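Two Suitcases and a Phone Charger: Titilayo Oyelaran on Moving Every Year

Titilayo Oyelaran has moved house more times than she wants to go into. Last one was in August, from Drudon to Villbridge, second floor, no elevator. We talked in her kitchen between loads of laundry. She kept getting up.

First thing I asked was how she packs. She laughed at me.

"I don't pack, I get rid of stuff. Packing is what's left."

Her rule is 32 boxes. Came from a van she rented once from a place called Bashir, that was how many fit, and she's stuck with it ever since. Goes over, something gets sold or left on the curb. Books are the hard part. She used to own more than 200 and is down to a single shelf, mostly cookbooks, one novel she has never finished and won't give up.

"People think it's sad. I read them! They're in my head. Somebody else can have the paper."

What goes in last, I asked, and what comes out first. Same bag for both. Kettle, one towel per person, toilet paper, screwdriver, a lamp, and everything that charges. She is strict about that last part. The first night in Drudon she had the phone at two percent and every cord she owned at the bottom of a box marked MISC.

"Never write misc. Misc is where things go to die. I sat on the floor at eleven at night cutting tape with a house key, and I couldn't even call my sister to complain."

So now the power strip rides up front with her, plus a couple of cables, and it gets plugged in before a single box is opened.

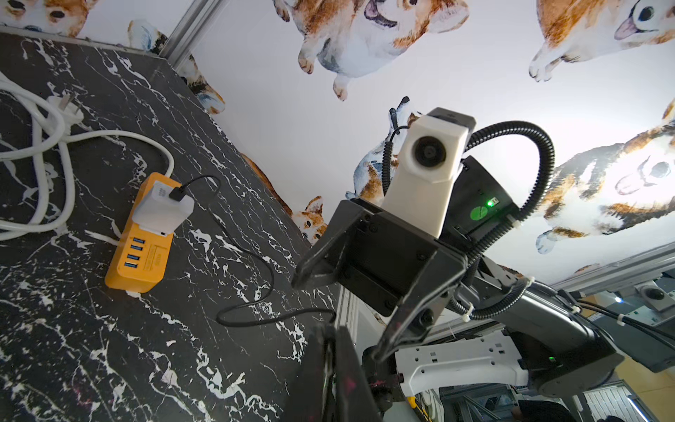 Luvov disagreed with most of this. Luvov has helped on the last few moves and thinks the first-night bag is fine but the beds should go up before anything else, cords included, because by nine in the evening no one has the strength to find the bolts. Titilayo heard him out and said he was right about the bolts. She tapes them to the headboard now, in a sandwich bag.

On money she got quicker and a bit sharper. Movers in Drudon wanted a deposit she didn't have, so she did it herself with the van and paid friends in dinner. The thing that hurt was the overlap, two rents in the same month. She puts away 100 dollars whenever she can, in an envelope that says SHOES so she won't be tempted. She doesn't like shoes much.

"The rent you can plan. It's the shower curtain. It's the trash can, the light bulbs, the mat. You go to the store four times in one day and every time it's small and every time it's money."

And the walls? She paints if the landlord lets her, and if he doesn't she puts up paper or stickers that peel. The kids choose. She has been overruled on every room so far and says she's stopped fighting over it, a kid who picked the wall will sleep in the room.

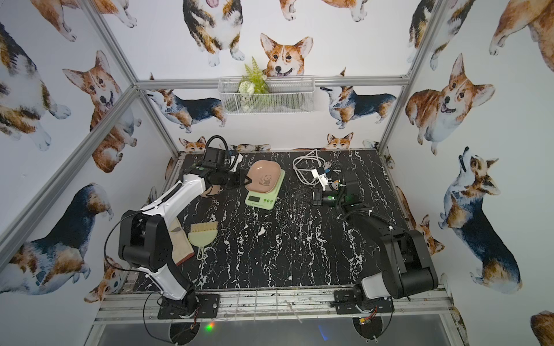
School was a longer conversation. Her oldest changed schools in the middle of a year and didn't speak to her for most of a week. She doesn't dress it up. What helped was walking the route together before the first day, twice, stopping at the bakery both times, and letting him be the one to find the way back.

"He got us lost. I let him. We had a roll each and he asked a lady for directons and that was it, he was okay after that."

Neighbors she handles on day one. Knocks on the doors either side and the one below, says her name, says sorry in advance for the noise. No cookies, she hasn't found the baking pan yet. In Villbridge the man downstairs lent her a hand truck before she'd finished the sentence.

Would she stay this time? Long pause, dryer buzzing in the hall.

"The lease is a year. Ask me when it's up." Then she went to get the sheets, and asked me to hold the other end while she folded.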